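Home | Features | Power | Workshop | Back Issues | Subscribe

The Battery in the Closet

By Jaruwan Kaewsai
September

The backup unit at the Thaweesak pharmacy in Priltport had a green light on the front the afternoon the power went out. The register stayed on for two minutes, then shut down along with the vaccine refrigerator's alarm. When a technician opened the unit, both batteries had swollen so much that they had to be worked out of the case with a plastic pry bar.

Lertchai Somboon has seen plenty of these. He runs field service for Stovden, a small company that looks after backup power for shops, clinics and offices in the Priltport area. Last year his crew checked 481 units. Most were bought, plugged in, pushed under a desk and left alone.

"People think the light tells them the battery is good," he said. "On a lot of the cheaper models it tells you the wall power is good."

A small uninterruptible power supply is a simple box. It has a charger, one or more sealed lead-acid batteries, and an inverter that turns battery power back into household current. The electronics can run for ten years. The batteries usually last three to five, and heat shortens that. A unit in a cool room may reach the top of the range. The same unit in a closet with a router, a modem and a closed door may be finished in half the time.
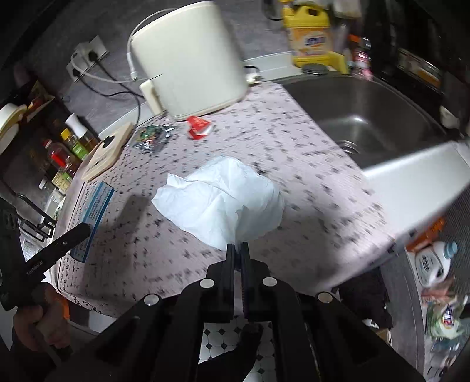 Heat builds up faster when the vents are blocked, and in most shops they are blocked by lint. Somboon's crew shuts the unit down, unplugs it from the wall and vacuums the vents before anything else. For the outside of the case they don't carry special wipes. A white cloth or tissue, bunched up like the one over the patterned mat in the photo, does the job, and white shows how much is coming off. They use it dry and keep cleaner sprays away from the vents and outlets.

Load is the second thing they look at. Somboon likes to see a unit running at no more than 70 percent of its rating. Above that, runtime drops off quickly, and an older battery may give up as soon as it takes over. Laser printers and space heaters should never be plugged into the battery side. He still finds them there. 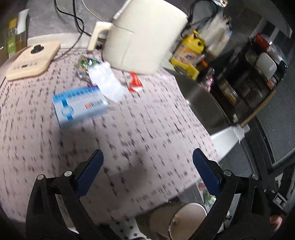 The test itself takes a few minutes. Save any open work, put a lamp on one of the battery outlets, run the self-test from the front panel and watch the lamp. On the Latix units that Stovden installs, the button is held until it beeps twice. Other makes differ, so check the manual. If the lamp flickers badly or goes out, the battery needs replacing.

Replacement batteries should match the old ones in voltage, size and terminal type. In a unit with more than one battery, change them all together – an old one will drag down a new one. Write the month and year on the case with a marker. Check the date on the new battery too. Stovden sends back any that has been on a shelf for over 2 years.

Old batteries can't go in the trash. Most auto parts stores and recycling centers will take them. A swollen one should be left alone if it won't slide out easily, and the whole unit brought in for service.

The pharmacy now tests its unit at the start of each quarter. The log sheet is taped to the closet door, which has a vent in it.

Comments (3)

rgt_electric: Good article. Would add that you shouldn't plug a power strip into the battery side either. I see it every week.

Marlene P.: Went and checked ours after reading. No date on it anywhere and I can't remember when we bought it. Ordering a battery tonight.

dockside: What about lithium units? Would like to see a follow-up on those.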